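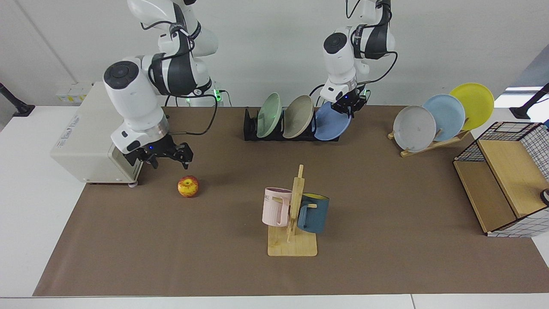
What makes a currency fall when nothing has happened?

Mostly other people's nerves, Efthymia Gavalas used to say, and she had traded the Formont crown for long enough to have nerves of her own.

She said it again on the morning the crown slipped to 109, while young Bautista Maldonado stood at her desk with his coat still on, looking as if someone had died. He had bought at 74 to the Rasberg mark, you see, back when a mark cost so little that even the bakers were hoarding them, and now that it cost so much more he couldn't decide whether he was rich or about to be ruined.

"You bought marks," said Efthymia, who was a patient woman (she had raised three boys and a parrot). "The mark went up. Sit down, dear."

He sat. Across the room Kosmas Margaritis was shouting into two telephones, one to Prendby and one, she suspected, to his mother, and old Primo Piras was peeling an orange over the morning's orders, as he had done through two devaluations and a change of government.

"I've got 2000 of them," Bautista said. "It was supposed to be for the wedding in November."

"Then what are you waiting for?"

He thought about it for quite a long time. "For it to go to 110."

Well, Primo laughed so hard at that he had to put the orange down! He had waited for a round number himself once, he told them, the summer the Fragkou bank closed its doors, and he'd have a house by the sea now if he had only been less fond of zeros. Then he offered Bautista a piece, and Bautista took it, and the price on the board moved down a little and back up again while they all pretended not to look.

At noon Efthymia slid a sell ticket across the desk with the amount already filled in and the signature line left blank. She went out to get her lunch. When she came back with her soup the boy was gone, and so was her good pen, and the ticket lay in Primo's tray, signed, with a thumbprint of orange juice in one corner.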